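Moving to the hard water side of the river

We moved to Clokdale last spring, only 12 miles from our old flat, and I gave no thought to the water. The old place was supplied from a reservoir up on the moor. The new one gets its water out of chalk. I noticed on the first morning, when my tea had a skin on it like a pond.

I have lived with it for a year now and have settled into some habits. A few people asked about this after my May post on the kitchen, so I have put it all in one place.

The kettle

The kettle furred up within a fortnight. I bought two sorts of descaler and neither did any better than plain citric acid from the hardware shop. I put in two tablespoons, fill the kettle halfway, bring it to the boil and leave it while I do something else. Then I rinse it twice. I do this every third weekend, and if I forget, I get white flakes in the bottom of the mug.

I also tried a filter jug, a Plinura, which took up most of a fridge shelf. The tea was better. The cartridges were a nuisance to remember and I gave the jug to my sister when she moved. I now drink the tea as it comes and have stopped noticing, except when I visit friends on the other side of the river.

The shower

The shower head was the worst of it. Half the holes blocked and the rest sprayed sideways at the wall. I unscrew it and leave it in a washing-up bowl of white vinegar overnight, then rub the holes with an old toothbrush. The screen gets wiped down with a squeegee after every shower. I resented this for a month and now do it without thinking.

Soap is a different matter. Ordinary bar soap leaves a grey scum on everything, including me. I changed to a liquid one and the bath is much easier to clean.

Washing clothes

Our towels went stiff. I blamed the line at first, then the powder, and then read the back of the box, where there is a separate dose for hard water that I had been ignoring for years. Using the right amount made most of the difference. I gave up fabric softener at the same time, as it seemed to make the towels worse at drying anything.

Once a month I run the machine empty on its hottest wash with some citric acid in the drum. Afterwards I wipe round the rubber seal with a cloth and leave the door open until the evening.
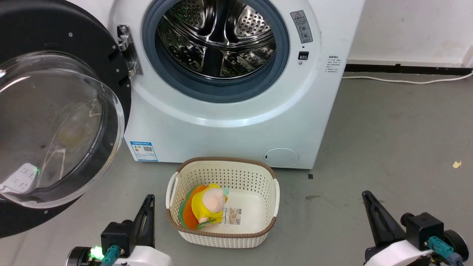 Whether to get a softener

I had a quote from Bilyk, a local plumbing firm, for a softener under the sink. It came to 766 pounds fitted, plus the salt, which they reckoned at 68 pounds a year. We would also lose the cupboard where the saucepans live. For now the answer is no. If we ever redo the bathroom I will ask again.

The citric acid is nearly finished, so that is on the list for Saturday's shop, along with vinegar and a new toothbrush for the shower head.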